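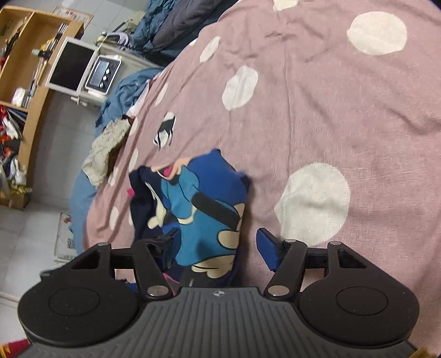 Issue 9

Folding kids' clothes with the hand gripper: how I do it

I've been a folder at Grosell for a good few years, and since February part of my shift has been folding with a gripper in my hand instead of with my plain old fingers. The recordings go to Orkivero, who are teaching the folding arms we're supposed to get on the small-items line. A bunch of you are moving over to the home visits soon and keep asking me how to get through a pile without wanting to throw the thing across the room, so I wrote it down!

Before you start

Make the bed into a table. You don't need to strip it, just pull the top sheet reasonably flat where you'll be working and shove the duvet down to the far end. A few wrinkles are fine. Orkivero wants real bedrooms, so leave the shelves and the rest of the room the way you found them.

Open and close the jaws a few times with nothing in them. If the rubber pad feels slick, wipe it with a damp cloth and let it dry. Mine picks up lint like crazy, and a linty pad is why your sleeve keeps slipping (it took me a week to figure that out).

Step 1. Pick one thing off the pile

Come in from above with the jaws open about the width of a thumb and take a shallow bite. If you go deep you'll bring up the pajamas, the sock underneath and half the sheet. When something else does come along for the ride, set the whole bundle down and start over. Don't shake it. Shaking looks terrible on the recording and somebody at Orkivero has to throw the take away.

Step 2. Spread it

Lay the shirt face down, then pinch each corner and drag it out. Drag, don't lift. Big cartoon prints are the worst for this, the printed part is stiff and the cloth around it isn't, so the shirt wants to bend right at the edge of the picture. I work from the hem up and leave the collar for last.

Step 3. Sides in, then bottom up

Take one side at the shoulder and carry it a third of the way across. Do the other side the same way. Then grab the hem in the middle and bring it up to the collar. With your hands you'd do the whole thing in a couple of seconds and smooth it as you went. With the gripper you do one move, let go, look, and do the next. Slow down more than feels natural – I count two beats before I open the jaws.

Step 4. Lift the folded piece

Grip it on the fold, near the middle, with enough cloth in the jaws that the layers stay together. Squeeze until it holds and then stop squeezing. New people crush it, and their forearm is dead before lunch. Keep the gripper level on the way to the stack and lower the piece all the way before you let go.

Step 5. Log it

Tap done on the tablet, and tap redo if anything went wrong. Please use redo. Nobody gets marked down for it, I asked. Bernice Aidoo, our shift lead, got that put in writing after a few of us noticed our redo numbers showing up on the board in the break room. They came down the next day.

How many is a normal day?

The target is 80 pieces a shift on the gripper. At the start they wanted 200, which is closer to what I do by hand, and we all had sore thumbs and a lot of bad takes. Take the breaks. Switch hands if you can stand it (I can't, my left is hopeless).

What it's done to the job

People ask me this more than they ask about the jaws, so okay. Yes, it feels weird to teach a machine the thing you get paid for. I went back and forth on it. So far hours on the small-items line haven't been cut, and folders on gripper shifts get the higher rate. What happens once the arms are in is less clear. The plan we were shown has 2 people per arm at first, one feeding and one checking, and the checking job needs someone who knows what a good fold looks like. I'd like that to be me! But feeding a machine all day is a duller job than folding, and I've said so at the meetings.

Some stuff I do miss. You don't talk much on a gripper shift. By hand I could fold and gossip with the next table and never look down, and now I have to watch every single move. On the other hand I've gotten pickier, and my hand folding is neater than it used to be.

If your jaws start sticking or a pivot squeaks, don't oil it yourself. Put it in the gray tote by the door and sign out a spare – Bernice has the sheet.

Next issue I'll do fitted sheets, wish me luck.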